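Samero Fallakte – Handbuch für Dokumentationsstellen
Kapitel 6: Eine Meldung an ein Vertragsorgan vorbereiten und einreichen 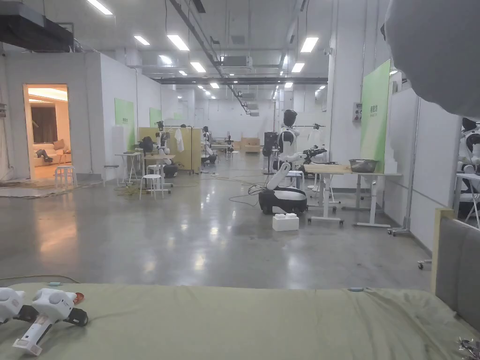 Abb. 6-1: Zwei weiße Handgreifer auf einem graugrünen Laken, rechts das Kopfteil des Bettes

6.1 Voraussetzungen

Für die Arbeitsschritte in diesem Kapitel benötigen Sie die Rolle „Fallführung“ oder „Prüfung“. Mit der Rolle „Erfassung“ können Sie Aussagen und Belege anlegen, aber keine Meldung zusammenstellen. Die Rollen vergibt die Leitung der Dokumentationsstelle unter Verwaltung > Personen.

Der Fall muss den Status „Vollständig erfasst“ haben. Fälle im Status „In Aufnahme“ erscheinen nicht in der Auswahlliste. Wie Sie den Status ändern, steht in Kapitel 4.

Halten Sie bereit:

die Fallnummer (vierstellig, zum Beispiel 1176)
die unterschriebene Einwilligung der betroffenen Person oder ihrer Vertretung
Angaben zu allen innerstaatlichen Verfahren, auch zu abgebrochenen
den Schlüsselstick der Stelle

6.2 Meldung anlegen

1. Melden Sie sich an und öffnen Sie Fälle > Übersicht.

2. Geben Sie die Fallnummer in das Suchfeld ein und bestätigen Sie mit der Eingabetaste. Wird der Fall nicht gefunden, prüfen Sie, ob oben rechts die richtige Region eingestellt ist. Die Regionen Grundov und Kurup führen getrennte Nummernkreise.

3. Wählen Sie Meldung > Neu.

4. Wählen Sie im Feld „Empfänger“ das Organ aus. Die Liste enthält nur Organe, für die in Ihrer Stelle eine Vorlage hinterlegt ist.

5. Wählen Sie die Art der Meldung:
Individualbeschwerde
Dringlicher Hinweis
Beitrag zu einem Staatenbericht

6. Klicken Sie auf „Anlegen“. Die Meldung erhält den Status „Entwurf“ und eine eigene Nummer. Fallnummer und Meldungsnummer sind verschieden. Geben Sie bei Rückfragen an die Zentrale immer beide an (Beispiel: Fall 1176, Meldung 2118).

Hinweis: Die Art der Meldung lässt sich nach dem Anlegen nicht mehr ändern. Haben Sie die falsche Art gewählt, löschen Sie den Entwurf und beginnen Sie neu. Die Nummer des gelöschten Entwurfs wird nicht wieder vergeben.

6.3 Angaben zur betroffenen Person

1. Öffnen Sie im Entwurf den Reiter „Person“. Name, Geburtsjahr und Staatsangehörigkeit werden aus dem Fall übernommen.

2. Vergleichen Sie die Schreibweise des Namens mit der Einwilligung. Bei Abweichungen tragen Sie beide Formen ein, die amtliche zuerst.

3. Legen Sie unter „Vertraulichkeit“ fest, wem gegenüber der Name genannt werden darf. Voreingestellt ist „Nur Empfänger“.

4. Laden Sie die Einwilligung als PDF hoch. Fotos von Unterschriften werden angenommen, wenn alle Ränder des Blattes zu sehen sind.

VORSICHT
Stellen Sie die Vertraulichkeit nur dann auf „Auch Vertragsstaat“, wenn die Person dem in der Einwilligung ausdrücklich zugestimmt hat. Eine mündliche Zusage genügt nicht. Prüfen Sie vorab, ob das gewählte Verfahren eine Meldung unter Namensschutz überhaupt zulässt. Nach dem Versand kann die Einstellung nicht zurückgenommen werden.

6.4 Sachverhalt und Belege

1. Wechseln Sie zum Reiter „Sachverhalt“.

2. Tragen Sie die Ereignisse in zeitlicher Reihenfolge ein, jedes in einer eigenen Zeile. Ist nur der Monat bekannt (z. B. Februar), lassen Sie das Tagesfeld leer. Setzen Sie keinen geschätzten Tag ein.

3. Ordnen Sie jedem Ereignis mindestens einen Beleg zu. Klicken Sie dazu auf das Büroklammersymbol und wählen Sie den Beleg aus der Fallakte.

4. Kennzeichnen Sie die Herkunft: „Eigene Aufnahme“, „Von Dritten erhalten“ oder „Öffentliche Quelle“.

5. Tragen Sie unter „Innerstaatlicher Rechtsweg“ alle Anzeigen, Klagen und Rechtsmittel ein. Wurde kein Rechtsmittel eingelegt, ist das Begründungsfeld Pflicht.

Zeilen ohne Beleg werden gelb markiert. Der Entwurf kann trotzdem gespeichert, aber nicht zur Prüfung gegeben werden.

Hinweis: Eine Meldung darf bis zu 23 Anlagen enthalten. Fassen Sie zusammengehörige Seiten vor dem Hochladen in einer Datei zusammen. Ton- und Videodateien zählen einzeln.

6.5 Prüfung durch eine zweite Person

1. Klicken Sie auf „Zur Prüfung geben“ und wählen Sie eine Person mit der Rolle „Prüfung“. Wer den Entwurf angelegt hat, steht nicht zur Auswahl.

2. Die prüfende Person bestätigt jede Zeile einzeln oder gibt sie mit einer Bemerkung zurück.

3. Bearbeiten Sie zurückgegebene Zeilen und klicken Sie erneut auf „Zur Prüfung geben“. Bereits bestätigte Zeilen bleiben bestätigt, solange Sie sie nicht ändern.

Im Prüfprotokoll erscheinen beide Namen, etwa „Entwurf: Bindu Rajan, Prüfung: Anil Chowdary“. Das Protokoll bleibt in der Akte und wird nicht mitgesendet.

6.6 Versand

1. Stecken Sie den Schlüsselstick ein und warten Sie, bis das Schlosssymbol grün ist.

2. Öffnen Sie die Vorschau. Lesen Sie das Deckblatt und die Anlagenliste vollständig.

3. Klicken Sie auf „Verschlüsselt senden“ und geben Sie Ihre PIN ein.

4. Lassen Sie das Fenster geöffnet, bis die Sendebestätigung erscheint.

5. Speichern Sie die Bestätigung in der Akte und ziehen Sie den Stick ab.

Bricht die Verbindung ab, bleibt die Meldung im Status „Bereit“. Wiederholen Sie in diesem Fall die Schritte 1 bis 4. Doppelte Sendungen erkennt der Übertragungsdienst Grudirora an der Meldungsnummer und verwirft sie.

VORSICHT
Versenden Sie keine Meldung über ein öffentliches WLAN. Ist kein anderer Zugang vorhanden, exportieren Sie die Meldung auf den Schlüsselstick und senden Sie sie später von der Stelle aus.

6.7 Nach dem Versand

Eingehende Schreiben des Organs legen Sie unter Meldung > Schriftwechsel ab. Tragen Sie Fristen sofort in das Feld „Wiedervorlage“ ein. Nimmt der Vertragsstaat Stellung, legen Sie für jeden bestrittenen Punkt eine Zeile unter „Erwiderung“ an und verweisen Sie auf den zugehörigen Beleg aus 6.4.

Zum Ändern oder Zurückziehen einer versandten Meldung siehe Kapitel 7.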